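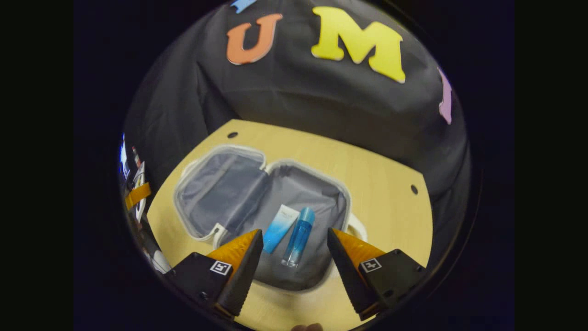 Photo: Phelan Lab course archive, December 2024

Unit 6: Comparing Fingers on the Hand-Held Gripper

Now the fun part! After all that reading on contact, we finally get to try two finger shapes on the same job. The ridged orange pads come to a point, so they can get down beside a tube or a slim bottle in an open toiletry bag. The second set, from Plindska, is flat and wide.

Watch the gap between the tips as you close. It tells you a lot, even through a round wide-angle view (and keep both square markers visible, please).

Each pair does 19 grasps per finger set, tube first, then bottle. Log them in Wurkudex under your pair number. Last June's class logged 834 grasps, nearly half of them on the bottle, and the plots were a joy to argue over.

Bring your Zado controller notes to the next lab.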